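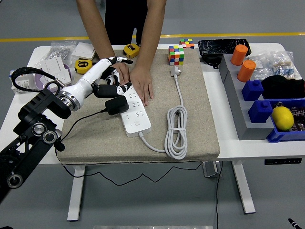
Cord coiled, plug at the top: a power strip on the beige pad.

Search this site Enter keywords Go

Hélder Peixoto can talk about power strips for 40 minutes without stopping for breath, and I mean that as a compliment. I went to see him on a Monday morning to ask how he sets up a table for checking and sorting small electrical goods, and before I had my coat off he was telling me why the cord always goes on the right.

"Your eye wants to start at the plug," he said. "Plug, cord, strip, button. If the cord is all over the place, you lose the thread and start again. I coil it once, I put it in the same spot, and then I can forget about it!"

Peixoto came to this work through Mendes, a hardware store where he ran the returns counter. People brought back strips, switches and sockets in every state you can imagine, and he had a shelf under the register to look at them on. "It was a terrible shelf," he said cheerfully. "Dark, too low, and everything slid to the back. I learned a lot on that shelf." Then came a stretch at Gronari, where he had a real bench for the first time, and now he looks after the sorting tables at Grurix. He has kept a tally in a notebook since December. The day I visited, the number at the bottom of the page was 707.

I asked what makes a good table, expecting to hear about lamps and drawers. He went straight for the covering.

"Fabric! Everybody thinks you want something hard that wipes clean. Sure, for painting. But put a plastic strip on a bare tabletop and it skates around, it gets scratched, it makes a racket. Put it on a pad covered in fabric and it's quiet, and it stays where you left it."

He prefers a light color, beige for choice. Black adapters show up well on it, black cables too, and white plastic still has enough of an edge that you don't lose it. He told me he once tried a dark green pad and gave up the same afternoon when a handful of screws vanished into it.

Standing suits him better than sitting, and he was very keen that I try it. I did, and he's right. With your weight over the table you can spread one hand on the strip and feel along it with the other, and you notice much more than you would from a chair.

"I press down the whole length," Peixoto said. "Flat hand, then fingers. I'm feeling for a rock, a creak, a seam that gives a little. You can look at a strip all day and miss that. Your palm gets it right away."
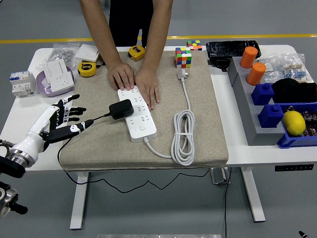 Then there is the question of the adapter. He likes to work with one plugged in near the top of the strip, the bulky kind, because that's how people live with these things at home. "An empty strip looks wonderful. Plug in one fat adapter and you find out whether the neighbor socket is still any use. I want to know that early."

The small stuff goes to the back and the sides, and he has opinions on every piece of it. Screws and little metal parts belong in a clear bag, because he wants to see them without opening anything. Switch plates he would sooner stand up than stack flat, so the faces don't rub. Tape measures he can never have too many of. "Two out at a time, minimum. You put one down, you turn around, it's gone. So there's the other one!" He uses them for cord lengths and for the spacing between sockets, and he pulled one open to show me with the kind of joy most people save for a new phone.

And the Rubik's cubes? He laughed. He can do the larger size, slowly, using a method he got from a library book. The small one is harder on his fingers. "Good for the hands between jobs. You do one side, you put it back, you pick up the next strip. I never finish both before lunch."

Before I left I asked what he would change if he could. He thought about it for a good long moment. Longer pads, he said, so that a strip with a really generous cord could lie out straight. He has written to Arorton, who supply the coverings, and has sent them a sketch with the measurements penciled in the margin. They want to know what color he'd like.

"I told them beige," he said, already reaching for the next coil of cable.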